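3.2 Verschluss durch Raffung: der Beutelhals

Für die Entnahme loser Kleinteile und Haushaltsabfälle wurden in der Untersuchung ausschließlich dünnwandige Folienbeutel ohne Zugband betrachtet. Beutel mit eingearbeitetem Band, mit Henkeln oder mit Klebestreifen folgen einer anderen Verschlusslogik und sind Gegenstand von Abschnitt 3.4. Die hier behandelten Beutel besitzen keine vorgegebene Verschlussstelle. Der Hals entsteht erst durch das Zusammenfassen des Randbereichs und ist in Lage, Länge und Querschnitt von der Füllung, vom Foliengewicht und von der Handhabung abhängig.

Als Hals wird im Folgenden der Abschnitt zwischen dem freien Rand und der Schulter des Beutels bezeichnet, in dem der Folienschlauch auf einen annähernd runden Querschnitt zusammengedrückt ist. Die Schulter ist der Übergang, an dem die Folie vom Hals in den gefüllten Körper ausläuft. Als Raffpunkt gilt die engste Stelle des Halses. Diese drei Begriffe werden in der Literatur zur Verpackungstechnik nicht einheitlich gebraucht; die Festlegung dient allein der Eindeutigkeit innerhalb dieser Arbeit.

Das Probenmaterial umfasste Beutel der Hersteller Andix und Dollent. Die Andix-Beutel lagen in einer transluzenten und einer deckend eingefärbten Ausführung vor, die Dollent-Beutel nur in der transluzenten. Insgesamt wurden etwa 800 Verschlüsse ausgewertet. Die Beutel wurden bis zur Versuchsdurchführung in der Originalrolle gelagert und unmittelbar vor dem Befüllen abgetrennt. Beutel mit beschädigter Perforationskante wurden ausgesondert, da Einrisse am Rand den Faltenverlauf bis in die Schulter hinein verändern können. Die Befüllung erfolgte am Standort Sauerland nach dem in Abschnitt 2.1 beschriebenen Schema, die Auswertung der Aufnahmen am Standort Flemberg.

Beim Raffen wird der Umfang der Beutelöffnung auf einen Bruchteil seiner Ausgangslänge reduziert. Die überschüssige Folie kann nicht gestaucht werden und weicht in Falten aus. Unter Zug richten sich diese Falten auf den Raffpunkt aus und bilden einen Fächer, dessen Öffnungswinkel von der Länge des Halses abhängt. Kurze Hälse erzeugen einen weiten Fächer mit tiefen, ungleichmäßigen Falten, lange Hälse einen engen Fächer mit flachen, nahezu parallelen Falten. In transluzenter Folie ist die Faltenlage zusätzlich am Farbton ablesbar: Wo sich mehrere Lagen überdecken, erscheint die Einfärbung gesättigter, einlagige Bereiche im Durchlicht bleiben blass (vgl. Abb. 8). Für die deckend eingefärbten Beutel steht dieses Merkmal nicht zur Verfügung. Dort wurde der Faltenverlauf nur anhand der Glanzlichter auf den Faltenrücken bestimmt, was zu einer geringeren Auflösung führt.

Die Faltenbildung verläuft nicht symmetrisch. In der Mehrzahl der Proben lag auf einer Seite des Halses ein dichter Bereich mit stark überlagerten Falten, auf der gegenüberliegenden Seite ein glatter, gespannter Bereich. Wir führen dies auf die Seitenfalte der Beutel zurück, deren Lagen beim Zusammenfassen bevorzugt gemeinsam einklappen. Eine Drehung des Halses um seine Längsachse gleicht die Asymmetrie teilweise aus, erhöht aber die Zugbelastung der außen liegenden Lagen. Bei mehr als einer vollen Drehung traten an der Schulter vereinzelt Weißfärbungen auf, die als beginnende plastische Verformung gewertet wurden.

Für die Dichtheit des Verschlusses ist der Kernkanal maßgeblich, also der Hohlraum, der im Inneren des gerafften Halses zwischen den Falten verbleibt. Ein vollständiges Schließen des Kernkanals wurde ohne Drehung nur bei Hälsen von mindestens 40 mm Länge erreicht. Bei kürzeren Hälsen blieb ein Restquerschnitt offen, durch den beim Absetzen des Beutels Luft entwich. Für trockene, grobstückige Füllungen ist dies unerheblich und erleichtert das spätere Verdichten. Bei feinkörnigen Füllungen führte der Luftstrom dagegen zu einem messbaren Austrag.

Einschränkend ist festzuhalten, dass die Aufnahmen den Hals während der Handhabung zeigen und damit einen Zustand unter Last. Eine Rückfederung der Folie nach dem Loslassen ist aus den Einzelbildern nicht zu bestimmen. Sie wurde in einer gesonderten Reihe im März erfasst und wird in Abschnitt 4 behandelt. Bewegungsunschärfe in den Faltenbereichen wurde bei der Auswertung nicht korrigiert. Betroffen ist vor allem die Zählung der Einzelfalten, weniger die Bestimmung des Raffpunktes und der Fächerachse, die auch bei verwischten Falten aus deren gemeinsamer Richtung abgeleitet werden können.

Die Zuordnung der Proben zu den Halsklassen (kurz, mittel, lang) erfolgte visuell durch zwei unabhängig arbeitende Auswertende. Abweichende Einstufungen betrafen überwiegend die Grenze zwischen kurzen und mittleren Hälsen und wurden in einem zweiten Durchgang gemeinsam entschieden. Proben, bei denen der Raffpunkt vollständig verdeckt war, gingen nicht in die Längenauswertung ein, blieben jedoch für die Beschreibung des Faltenfächers erhalten.
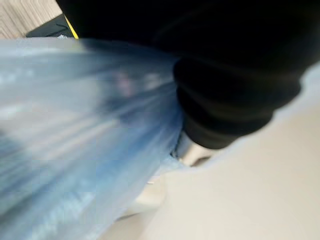 Abb. 8: Geraffter Hals eines transluzenten, hellblauen Folienbeutels mit fächerförmig auslaufenden Falten; dunklere Blautöne im Bereich überlagerter Lagen.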